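Courses > Beverage Service > Unit 7 > Handout: Ice, Funnels and Stemware

Unit 7. Ice, Funnels and Stemware: Station Layout and Transfer

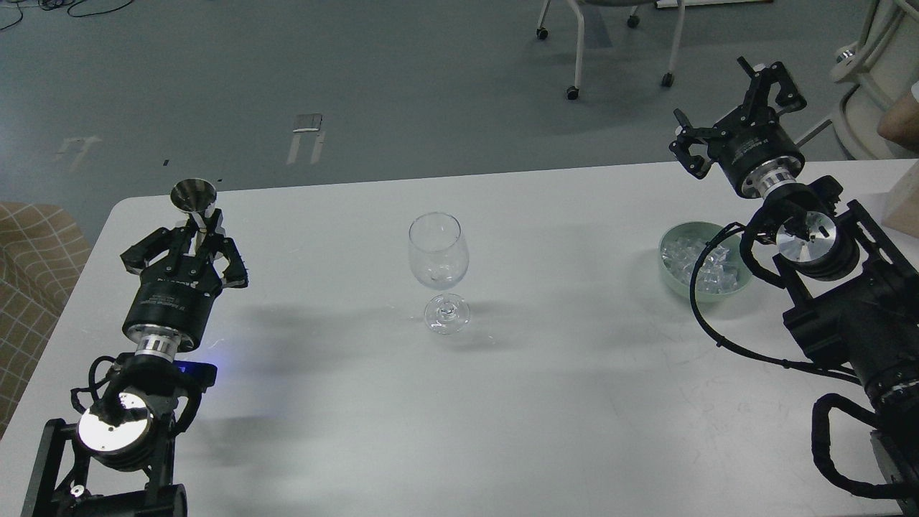

Fig. 7.1. Steel funnel, empty wine glass and bowl of ice cubes on a white tabletop.

Prepared by Laimutė Lukoševičius, with corrections from Dimas Nasution. Read before the practical. Bring the Unit 6 worksheet, which has the blank table for melt water.

1. Scope

This unit covers the transfer of ice and liquid into a stemmed glass from an open station. Shakers and strainers are in Unit 8. Blended drinks are not part of the course.

2. The glass

A tulip-shaped bowl is widest below the middle and narrows toward the rim. Two consequences matter for service. The opening is smaller than the widest diameter, so a cube that would lie flat inside the bowl may not pass the rim. The center of mass rises as the bowl is filled, while the foot stays the same size. A stemmed glass is therefore least stable when full.

Handle by the stem or the foot. Fingers on the bowl leave marks and warm the contents. Before service, hold the glass against a light and check the rim for chips. Discard chipped glasses in the marked bin – do not return them to the rack.

Do not add ice to a glass that has just come out of the washer. Thermal shock cracks thin glass, and the crack may not be visible until the next use. Let the glass come to room temperature first.

3. The ice

Ice held in an open bowl begins to melt at the surface at once. The rate depends on room temperature, air movement, the bowl material and the surface area of the cubes. For a given mass, small cubes present more area and melt faster. Ceramic holds a temperature longer than thin metal, but a bowl taken from a warm shelf gives up its heat to the first layer of ice. Chill the bowl beforehand.

For the practical, weigh out 160 g of ice per bowl. Record the mass of melt water at the end of each interval on the worksheet. Pour the water off completely before weighing; water trapped between cubes is the usual source of error.

Use tongs or a scoop. Never use the glass as a scoop. If glass breaks near the bowl, all of the ice is thrown out and the bowl is washed.

4. The funnel

A funnel has a wide conical mouth and a narrow spout. Flow is limited by the narrowest section, so pouring faster only raises the level in the cone. When the spout fits tightly in a neck, air cannot escape and the flow stops or pulses. Lift the funnel slightly to open a gap.

A funnel is used for liquids only. Ice in the cone blocks the spout. Over a wide-mouthed glass the funnel has no seat and must be held throughout the pour; keep the spout inside the rim and clear of the bottom. Where the glass opening is wide enough for a direct pour, omit the funnel.

5. Station layout

Place the glass in front of the worker, at the center. The ice goes on the side of the hand that holds the tongs. The funnel goes on the opposite side. Neither hand should have to pass over the glass. Layout is mirrored for left-handed students.

6. Order of work

Check the glass.
Place ice with tongs, letting each cube slide down the inside wall.
Pour the liquid, by funnel or directly.
Wipe the foot and the tabletop.
Return the funnel to the rinse tray, spout down.

7. Review

Explain why the same mass of crushed ice and cubed ice gives different readings on the worksheet. Sketch a left-handed station. State two causes of a stalled funnel and the remedy for each.

Worksheets go to Baiba Rätsep, room 727.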